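Clumau (band)

Clumau are a four-piece rock group from the Welsh borders, and I've been keeping this entry going for longer than I care to admit. It started as a paragraph on a fan site, got moved here when the site closed, and has grown every time somebody wrote in to tell me I'd got the bass player's amp wrong. I've seen them plenty of times, so please don't expect me to be neutral about the second album.

Origins

The four of them met at a sixth-form college and played their first show in the upstairs room of a pub, third on the bill, with a set made up mostly of covers. They were called Gape back then. The name lasted for one demo cassette, limited to 200 copies and sold from a carrier bag at the side of the stage. I have one (the spine is cracked, and side two has a wobble in it), and I've only ever come across a couple of others for sale.

The change to Clumau came when a promoter misread a handwritten note and printed the wrong word on the posters. They liked it better than their own name, and I think they were right! The old one did survive as the title of the song that closes most of their shows, which runs to nine minutes on a good night.

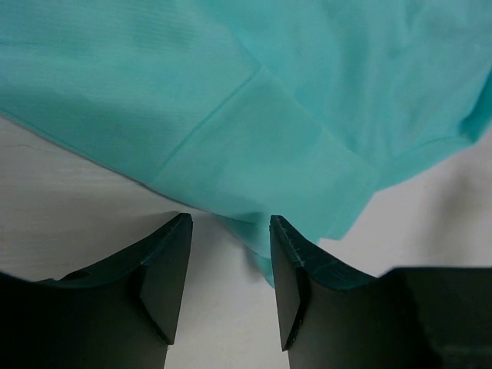 Musically they were quite hard to place at first. The early songs have two guitars going at the same riff slightly out of step with each other, a habit they picked up by rehearsing in a room too small for everyone to hear the drums. Reviewers kept reaching for the word "psychedelic", which I've never really heard myself – to me it's folk music played by people who own too many pedals.

Multine

The first album, Multine, was recorded over a fortnight in a converted chapel and came out on the band's own label, Flunero. The first pressing was 300 copies on plain black vinyl, and it sold out at the gigs before it reached any shops. A second pressing followed in March with a different running order, so if your copy opens with the slow one, you've got the later version. Neither is rare enough to be worth silly money, whatever you see people asking for.

It's a scrappy record. The singing is buried, there's a door closing halfway through the third track, and the organ is flat all the way through. I love it to bits, but I wouldn't start there if you're new to them. Start with the live EP, which has three of the same songs played faster and with a good deal more confidence.

The touring years

Once Multine had found its feet they were on the road more or less constantly, first in support slots and then under their own steam. The biggest crowd they've played to was a sold-out theatre date with 2,478 tickets gone, supporting an act whose audience talked all the way through. The smallest, if you believe the drummer's tour diary, was the sound engineer and a dog.

I've been adding reports from that period as people send them in, and the one below is the best written of the lot. It was first printed in the Flunero newsletter. 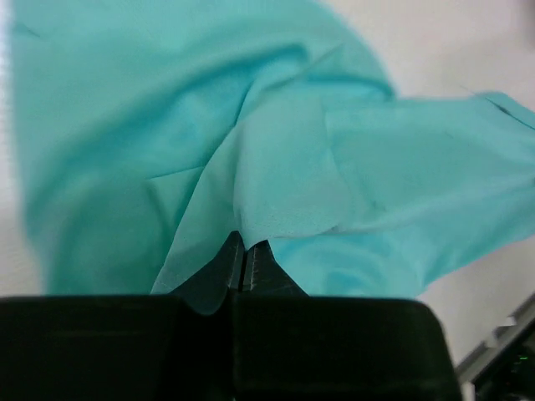 LUDLOW, March

Clumau went on at half past nine and played for just under two hours, with a short break while the second guitarist changed a string and the singer told a long story about a ferry. Most of the set came from Multine. Two new songs were tried out, neither with a title yet, and the quieter one got the bigger cheer. They finished with "Gape", stopped, looked at each other, and played the last section again.

The quieter song ended up on the second album, with most of its words changed. I still prefer the way it was that night – there's a recording going round, taken from near the bar, and you can just about make out the original second verse under all the clinking.
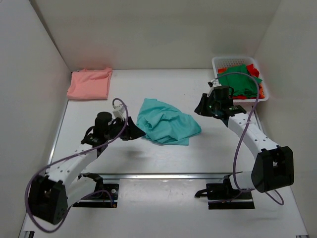
Teal cloth and folded pink garment on a white table

Second album and after

The follow-up divided people, and I'm firmly on the side that thinks it's their best. It was self-titled, recorded in a proper studio, and for the first time you could hear every word. Some of the older fans found it too clean. The band seemed to have their doubts as well, and went back to the chapel for the next EP, flat organ and all.

They've been quieter lately, with a handful of festival dates each summer and an acoustic set now and then. A reissue of the Gape cassette, again limited to 200, has been promised through the label more than once. I'll update this entry when mine turns up.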